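Ticket: Second Welter arm pair, budget request
Status: waiting for purchasing

Pallimbridge has sent the new offer for the second pair. It is 1,049 more than the one from February, and it is valid for 6 days.

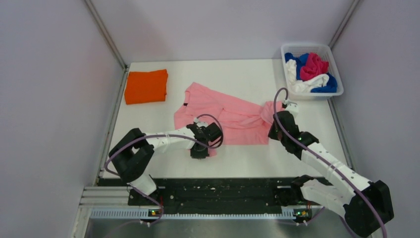 My question is if we can order the grippers separately and stay under 3,000. The Morkden station should do the same folding work, with one gripper holding the end of a shirt and the other one over the front edge, so two per station is the minimum. Please also add one spare cable.

Update Thursday: Purchasing asks for a split invoice. I wrote to Pallimbridge.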